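Home | Features | Reviews | Suppliers | Training | Subscribe

Practising on a machine that cannot be broken

July
By Danica Kovačević

For most colleges and small workshops, the first robot arm is a long time coming. The order must be justified, the floor marked out, the guarding fitted and the staff trained, and it is common for the arm to stand idle for weeks while the people who will use it learn the basics. Nosside, a supplier of teaching equipment, proposes to fill that gap with a software kit called Doris, which offers a simulated arm and gripper, a set of rooms to work in and a course of graded tasks.

The kit is sold by yearly licence, with each licence covering 28 seats. The price for a college is £1,074, and a further £234 buys access to the task editor, with which teachers may build exercises of their own. This magazine was given use of the full version for one term, and the trial was carried out at Ullent, a technical college whose engineering department had no arm of its own at the time.

Installation was straightforward. Gregor Lamont, the department's senior technician, had the kit running on the teaching computers within a morning, although the older machines needed their graphics settings reduced before they would run smoothly. The manual is clear and well indexed. It assumes no knowledge of programming, and the first lessons can be completed with a keyboard alone.

The course is divided into 4 stages. The first deals with moving the arm safely and stopping it. The second introduces the gripper, and it is here that students spend most of their time. They are asked to approach an object, open the fingers, close them and lift, first with the help of an outside view and then with only the view from behind the gripper itself. Many found the change difficult. With the outside view removed, distance has to be judged from the fingers and from whatever lies beyond them, and the early attempts of almost every student fell short of the mark. 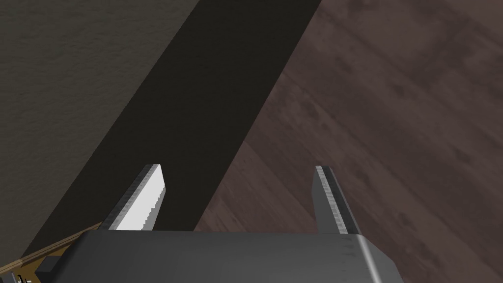 The view from behind the gripper in simulation, fingers open, with a plank floor beyond.

Nosside has taken some care over the surfaces in its rooms. Wood has grain and knots, and light falls on the gripper from above, so that one finger may be bright while the other is in shade. Snežana Petkov, who teaches the second-year group, considers this more useful than it first appears. In her view, students who learn against plain backgrounds come to rely on them, and are then unsettled by the ordinary clutter of a workshop. She would nevertheless like the lighting to be adjustable within a lesson — at present it can be altered only through the task editor.

The third stage covers repeated tasks and the recording of movements, and the fourth asks students to plan a small job from beginning to end. Both are sound, but the marking is less satisfactory. Doris awards points for speed and for accuracy, and says little about the path taken between one position and the next. A student may swing the arm across the room in a manner that no supervisor would permit and still receive full marks. Nosside states that a measure of path safety is being prepared for the next release.

A simulated gripper also has its limits as a teacher. The weight of an object can be set by number, but the student does not feel it, and the software is forgiving of a poor grip on a soft or slippery item. Departments that already own an arm should regard the kit as preparation for supervised practice and should plan their timetables accordingly.

Support was prompt throughout the term. Questions sent by post to the help desk were answered within two working days, and one fault, which caused saved work to open in the wrong room, was corrected by an update. Radka Živković, who manages the product for Nosside, confirmed that updates are included for the length of the licence and that saved work will carry over on renewal.

Ullent has decided to keep the kit for a second year, with the task editor. Applications for a trial licence may be made by any recognised college or training centre, and should be signed by the head of department.

Related articles
Correa bench arm: a first look, by Gumaro Robles
Choosing guarding for a shared workshop
What technicians want from a service contract
Letters: teaching without a robot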